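The Sunday Grandpa Moved In

On the morning of 4th August my stepfather rode up our street in the front seat of a moving van with a pot of pepper plants on his lap, waving at people he had never met.

I had been up since five. I had cleaned the bathroom twice and put a lamp in his room, and then moved the lamp, and then moved it back. My daughter Temi, who is nine, had made a sign for his door that said ERICK MWAIPOPO, PLEASE KNOCK, with a smaller sign under it that said UNLESS YOU ARE TEMI.

"Bukola Garba!" he shouted out of the window. He has used my full name since I was a teenager and he was the new man at our kitchen table, scared to death of me. "Bukola Garba, who put a hill on this street?"

He had lived in the same apartment in Balell for 36 years, the last two of them without Mom. I had asked him to come to us in November and he said he would think about it. He thought about it through Christmas and through his knee surgery. Then one night he called and asked if we got good light in the back yard, and I ran around the kitchen with the phone over my head like I had won something!

So there we were. The first thing off the van was the recliner. It was brown and enormous and it did not fit through the front door, or the side door, or the front door a second time with the screen taken off. Erick stood on the lawn giving directions in a voice that carried to the next block. In the end the chair went in through the sliding door at the back, feet first, and he sat down in it before it had even reached the carpet.

"This room is good," he said. "This room I can work with."

Then the dog climbed up on top of him, and that was the two of them settled.

I want to tell you it was all like that, and a lot of it was. He and Temi had the Brodirix board out by lunch. It was the game he'd taught me when I was small and angry and wouldn't talk to him over dinner, and he still cheated, and she caught him on the third move, way faster than I ever did. I could hear her yelling from the garage. "Grandpa! That piece was DEAD!" I sat down on a box marked PANS and just listened for a while.

But around four o'clock he went quiet. I found him in his room with the door half closed, looking at the closet. He had hung up his clothes on the left side only, all pushed together, and left the right side bare.

"Habit," he said.

I didn't know what to say, so I sat next to him on the bed. The sheets still had the fold lines in them from the package. Out in the yard the sprinkler went around and around.

"I keep thinking I should call her and tell her I got here," he said.

"So tell her."

He looked at me as if I might be teasing. Then he cleared his throat and told my mother, out loud, that the drive was fine, that the van driver was a talker, that the street had a hill. He told her the child cheated at Brodirix. (A voice from the hallway said "I do NOT!") He laughed so hard he had to hold on to my arm, and then I was laughing too, and crying a little, and Temi came in without knocking, as was her right.

We ordered from Mosoti because none of us could find the pans, even though I had been sitting on them. Goat stew, rice, a bag of those little fried doughs that he says are not as good as his and then eats most of. He planted his peppers before it got dark. He wouldn't wait for morning. He wanted them to wake up at home, he said, and I held the flashlight while he patted down the dirt with both hands.

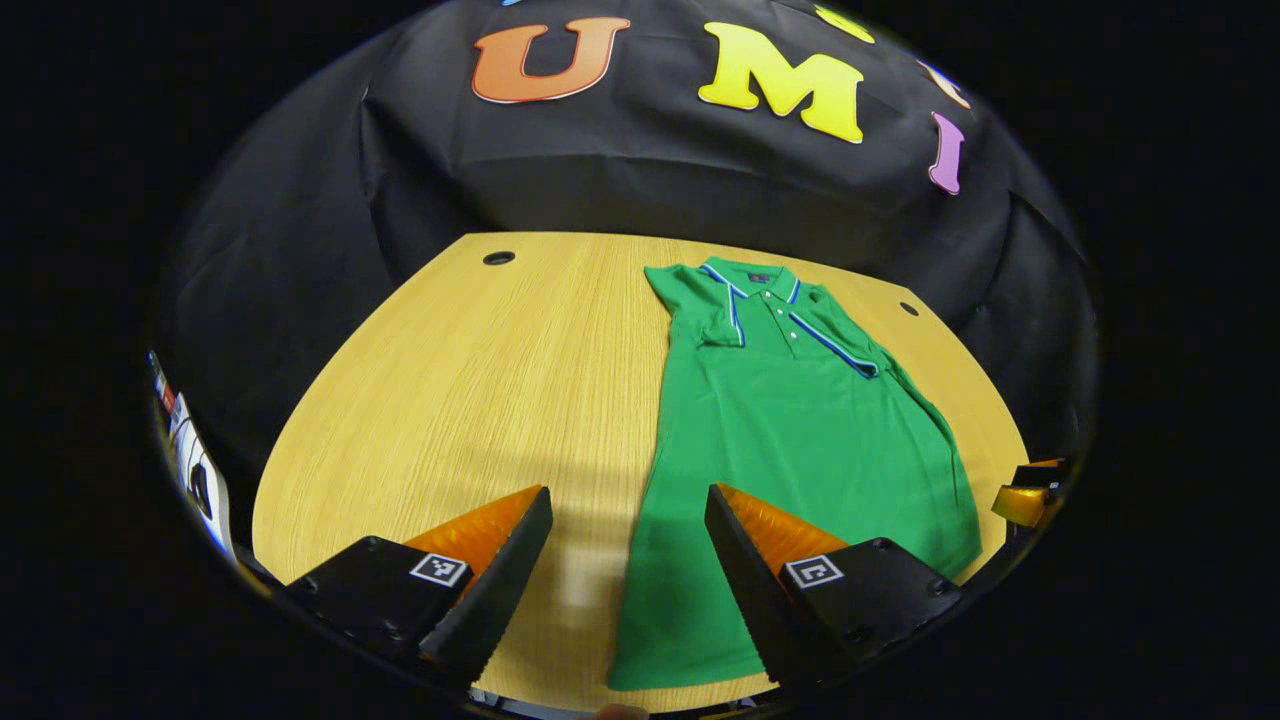 He was up before any of us on Monday, singing, and he had already been through the whole house opening curtains. I came downstairs in my robe expecting to have to show him where everything was, and he had coffee going and a list of what was wrong with my refrigerator. He'd decided he was walking Temi to the Zirovach swim club, every day, all summer, hill or no hill, and he wanted to look right for it. The green polo was laid out flat on the table, the one with the white and blue stripes on the collar, and he stood over it with his mug and asked me very seriously if he should do up the top button. "Leave it open," I said. "It's a swim club." He thought that over. Then Temi came thumping down the stairs with her goggles already on, yelling that they were going to be late, and he put the mug in my hand and grabbed the shirt.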